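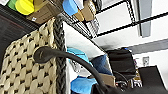 编织筐放抹布到底要不要加内衬？家里两派吵起来了，求评理

版块：收纳与家务 > 储物间和层架
发帖时间：2024年3月27日

蓝布头子
先交代一下背景，我家厨房后面有个小储物间，窄得转身都费劲，靠墙一排黑色的网格层架，纸箱子杂七杂八全堆在上面。以前抹布、擦手巾、旧桌布什么的也都摊在架子上，网格那个条条又细，布一压就往下耷拉，一拽一串，烦死我了。
后来我就换了个大的编织筐，米色奶油色那种，上面有一排排黑色小菱形孔，筐口一圈深色的粗辫子边，我一眼就看上了。里面是白色的板子做内衬。现在浅蓝的布、藏青的布都往里扔，用的时候伸手一掏，特别爽！
问题来了。我老公觉得内衬是多余的，应该拆掉。他的理由是筐买来就是要透气，你里面挡得严严实实，那些菱形孔不就白开了吗。我觉得留着好，白底子看东西清楚，藏青的布扔进去一眼就能看见，没衬的时候（我们之前有个小号的没衬）深色布沉在筐底跟没有一样。
已经为这个拌了两回嘴了，大家家里都怎么弄的？顺便问一句，布是叠好放还是随便团着放？我是团的，他是叠的，哈哈哈，这个也吵。

半碗米汤
沙发。站你老公，拆。
我在南方，回南天的时候你试试，带衬的筐里放布三天就有味儿，还是那种洗了都去不掉的闷味。我去年丢了一整批毛巾，心疼得要命。

层架星人
北方的飘过，完全没有楼上的烦恼，我家衬了好几年了。关键是布要干透了再进筐，跟衬不衬没多大关系吧。

半碗米汤
回复 层架星人：你们北方人不懂，南方四月份的布就没有干透这回事！晾一天摸着干了，收进去第二天又潮了，空气里都是水。

Rima Nimri
大家好，我中文打字慢，请多包涵。我家开小咖啡馆，抹布用得很多，两种筐都试过。没有衬的筐，最大的问题是勾丝。华夫格的布特别容易勾，往外一抽，带出来一根长长的线，布就废了。所以我投有衬一票。可是衬要能拿出来洗，固定死的那种我不喜欢，缝里面会积毛毛。

蓝布头子
回复 Rima Nimri：啊对对对勾丝！我怎么忘了说这个，我那个没衬的小筐就勾坏过一条擦杯子的布，当时气得我。截图给我老公看了，他说那是我抽得太猛。

不爱叠衣服
团着放+1。抹布还叠，日子不过了？

老姜同学
楼上的，叠了能多放一倍都不止。我家是竖着叠，像文件夹那样一条一条立起来，想拿哪条拿哪条，不用翻。刚开始确实麻烦，习惯了就跟洗完碗顺手擦台面一样。

不爱叠衣服
回复 老姜同学：立得住吗？我试过，抽走两条剩下的就全趴了，跟多米诺似的。

老姜同学
回复 不爱叠衣服：筐太大了就会趴。你拿块硬纸板插在中间当隔断，快递盒剪一块就行，便宜又好换，脏了就扔。别用太薄的，一压就弯。

层架星人
说到隔断，我用的是Wosetti家那种可以拉长缩短的隔板，83块，贵是贵了点，胜在不会受潮变软。纸板在我家活不过一个月，猫爱啃。

Pasta妈妈
猫+1！！我家猫就叫Pasta，任何编织的东西到她手里都是磨爪板。买过一个Laxdal的大筐，到家第一天她就蹲在旁边看，我心想完了，第二天早上起来筐边那一圈已经毛了。后来整个筐搬到层架最上面去了，布倒是安全了，可我一米五几，拿条抹布要踮脚，洗菜洗一半手上滴着水去够，水顺着胳膊流进袖子里……

半碗米汤
回复 Pasta妈妈：画面感太强了。给她单独买个便宜的筐呗，专门给她挠。

Pasta妈妈
回复 半碗米汤：买了，不挠。就要挠好的那个。

Hafþór Ragnarsson
我来唱个反调，储物间里根本不该用编织筐装布。编织的东西落灰，孔里面的灰用吸尘器也吸不干净，要拿旧牙刷一点一点刷。我家换成Liravach的抽拉网篮以后就再没想过回去。好看有什么用，门一关谁看得见。

蓝布头子
回复 Hafþór Ragnarsson：我看得见啊！我一天进去八百趟，进去看见一个漂亮的筐我心情好，这个怎么不算用处呢。牙刷刷孔这个我倒是认，换季的时候我也刷，坐小板凳上听着广播刷，还挺解压的，哈哈。

Hafþór Ragnarsson
回复 蓝布头子：行吧，解压这个我没法反驳。

Þórey Hedegaard
插一句关于架子的。网格层架上放筐，筐底下最好垫一块板。筐底是编的，架子是一条一条的，两个都不平，来回拖久了筐底会磨断。我断过一个，装的还是不重的东西。

层架星人
同意楼上，我垫的是裁好的硬质垫，按架子尺寸买的。自己量的时候记得量内侧，别量到立柱外面去，我第一块就买大了，斜着塞都塞不进去，现在垫在鞋柜底下。

蓝布头子
垫板这个记下了。我的架子网格比较密，目前东西放着还行，不过小瓶子会歪，得靠着纸箱站。

纸箱收集者
说到纸箱，各位层架上的纸箱留多久？我家电饭锅的箱子、吹风机的箱子、灯泡的箱子，全留着，家里人天天骂我。理由是万一要退呢，结果电饭锅都用坏换新的了，旧箱子还在。

不爱叠衣服
回复 纸箱收集者：过了保修就扔！你留的是空气。

纸箱收集者
回复 不爱叠衣服：搬家的时候你们都来问我借箱子，我先放话在这儿。

Aliki Deligiannis
说回内衬吧。我觉得大家把两种布混在一起讨论了。用过一次还没洗的抹布，和洗干净备用的抹布，要求不一样。没洗的要透气，最好连筐都不要，搭在杆子上；洗干净晒透的，进有衬的筐，防灰防勾丝。楼主如果筐里只放干净的布，留着衬没有问题。我家就是这样分的，水槽下面一根杆，储物间里一个筐。

蓝布头子
回复 Aliki Deligiannis：哎你这么一说我突然明白我们俩在吵什么了。我往里放的是干净的，他是擦完桌子直接往里丢的！！！难怪他嫌不透气！我去找他谈谈。

半碗米汤
破案了哈哈哈哈哈。

老姜同学
擦完桌子的往干净布里丢，这个比衬不衬严重多了吧楼主。

Pasta妈妈
我家那位也干过这事。擦完猫吐的布，丢进了干净筐。我没有骂人，我把整筐倒洗衣机里，然后请他去晾的，一条一条晾。

Rima Nimri
咖啡馆里我们用颜色分。浅蓝的擦台面和杯子，藏青的擦地面和机器底下，新来的同事第一天就学这个。家里也可以试试看，楼主本来就有浅蓝和藏青，不用再买。

蓝布头子
回复 Rima Nimri：这个好！我当初买两个颜色纯粹是因为店里打折随手拿的，没想到还能派上用场。那就浅蓝干净活儿，藏青脏活儿，今晚就宣布。

半碗米汤
那藏青的还放同一个筐吗？

蓝布头子
洗干净了就放呗，混着放我也认得出来。

半碗米汤
我反正受不了，擦过地的洗一百遍我也不会跟擦杯子的放一起。

层架星人
洗干净了就是洗干净了，高温洗过还有什么。你外面吃饭那个毛巾你想过没有。

半碗米汤
回复 层架星人：谢谢，以后不想在外面吃饭了。

Hafþór Ragnarsson
这点我跟半碗米汤一边，分开放。两个小筐并排，比一个大筐好拿，也不会有沉底的永远用不到。大筐的毛病就在这里，上面几条天天用，底下的压了半年，拿出来折痕都死了。

老姜同学
所以要竖着叠啊（又绕回来了）

不爱叠衣服
不叠。

小灶台日记
弱弱问一句，楼主这种大筐什么价位？我在网上看，有的卖600，有的差不多样子的卖1000，差在哪儿啊？都说是手工编的。

Þórey Hedegaard
回复 小灶台日记：看筐口收边，还有底。收边松的，提几次就散。到店里的话把筐倒过来，底朝上按一按，一按就塌的不要。网上买就让卖家拍底部，不肯拍的换一家。

Pasta妈妈
回复 小灶台日记：家里有猫就买最便宜的，听我的。

小灶台日记
谢谢！没有猫，有个两岁的，感觉差不多。

Pasta妈妈
那更要买便宜的。

纸箱收集者
两岁的会自己坐进去。我外甥就是，筐里的布全扔出来，人进去，叫他出来他就盖一块布在头上当自己消失了。

层架星人
对了楼主，内衬板怎么擦？我家那块白的用久了发黄，小苏打试过没用。

蓝布头子
回复 层架星人：我就湿布擦一遍再用干布抹，没上过什么清洁剂，筐买得晚，还没到发黄的时候。有经验的来说说？

Aliki Deligiannis
有的是颜色转移，深色新布没洗就放进去，会染到衬上。藏青色尤其要注意，新买的先单独洗两次。要是材料自己老化变黄，就擦不回来了，剪一块新的换上去。

层架星人
那我家应该是老化，晒的，架子正对窗户。换一块吧。

蓝布头子
回来汇报一下！谈过了，他承认擦完桌子直接丢，但是坚持“那张桌子本来就不脏”。最后谈下来：衬留着，用过的一律不进筐，他去买根杆子装在水槽下面。叠还是团没谈拢，各叠各的，各团各的，他叠的放左边，我团的放右边。

不爱叠衣服
团派守住了半壁江山。

半碗米汤
杆子记得买能承重的，湿布比你想的沉。还有别装太靠里，蹲下去够不着。

蓝布头子
回复 半碗米汤：好嘞，他说他10分钟就能装好，我先把工具箱给他放门口了。

Rima Nimri
装好了请告诉我们花了多久。

老姜同学
蹲一个后续。顺便，左边那半筐留着别动，过一个月你自己就开始叠了。

蓝布头子
回复 老姜同学：做梦！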